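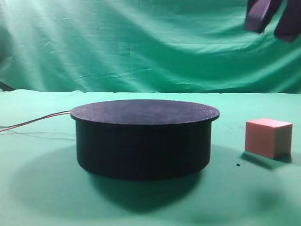 Color in Cloth, Handout 5: Green Before the Chemists

Vembridge Evening Courses, spring term
Please bring this handout with you on 1st April, when we go on to reds.

Last time we finished with yellow, and I promised that green would be easy once you had yellow and blue under your belt. I may have been a bit cheerful about that. Green is all over the fields and hedges, and you would think a dyer could simply boil up a pot of grass and get on with the day. Most of you have tried something of the sort at home by now (the spinach experiments were lovely to hear about, even the one that ended up on the ceiling), and you will know what comes out. You get a pale, grayish, rather sad green that drifts toward tan after a few weeks on the windowsill.

The trouble is chlorophyll. It is what makes leaves green, but it doesn't hold on to fiber very well and it breaks down in light. There are a few plants that give a fair olive or sage with the help of iron or copper, and we'll look at some swatches, but for a strong green the dyers of medieval Europe mostly went the long way around and dyed the cloth twice.

Two baths

The usual pair in northern Europe was woad for the blue and weld for the yellow. You remember from the second handout that woad and indigo give you the same coloring matter, and that it has to be changed into a form that will dissolve before the cloth can take it up. The cloth comes out of the vat yellowish green and turns blue as the air gets to it. Please don't mistake that first green for the finished article! It has gone by the time you have hung the cloth on the line.

Weld works quite differently. It wants a mordant, which in our class has always been alum, and it wants gentle heat. Boil it hard and the yellow goes dull. Some dyers did the blue first and some the yellow, and people who love the subject can argue about it for a whole evening. I like blue first, for the plain reason that I can see how deep it is before I commit myself, and a piece that is too dark at that stage can be put aside and sold to the world as a blue.

What goes wrong

Double dyeing means two chances of streaks. If the cloth sat in a crumpled heap in the vat, there will be pale patches where the folds pressed together, and the yellow laid over them will make them show up even more. Keep the cloth moving, keep it under the surface, and wet it out properly beforehand. At the Purves workshop in February we wetted our wool for 36 minutes, which felt like an age with the tea getting cold, and the blues were the most even we have had.

The other thing is fading. Weld is good for a plant yellow, but indigo is better, so over many years the yellow gives up first and the green slides back toward blue. You have very likely seen this in old tapestries, where the trees and lawns look as if they were woven by someone who had never been outdoors. They were green once. Turn an old hanging over (or ask somebody with gloves on to do it for you) and the back may still have its leaves.

Judging a green

Always look at your sample in more than one light, and look at it lying flat as well as gathered. A bluish green can seem quite minty on the flat and then go to something much nearer teal down in the creases, so two people holding the same piece may honestly disagree about what to call it.

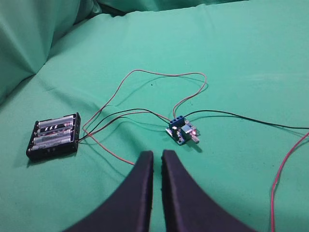
Nkrumah Tetteh wanted to know whether a dyer could fix a green that had come out too blue, or whether it was simply lost, and added that a second weld bath had only made the last piece muddy. It's a very good point, and I ought to have covered it last term. A second yellow bath does work, as long as it is fresh and kept well below a boil. Muddiness mostly comes from reusing a tired bath, or from a stray bit of iron — an old pan with a chipped enamel rim will do it, and so will some tap water. Rinse, try a fresh bath on a scrap, and let the scrap dry before you decide anything.

For next time

Dye a small skein in two stages, keeping back a short length after the blue so that you can compare. Tie a label to each piece as you go, and write on it how much weld you used for the weight of wool. I have left weld bundles with the front desk at Grutbridge Hall, 14 in all, so please take one each and leave the rest for the late arrivals. Those of you working on cotton will need the tannin step from Handout 4 before the alum.

Reading: the chapter on vats in the course reader, then the pages on weld, which are short. The part on copper can wait until after the reds.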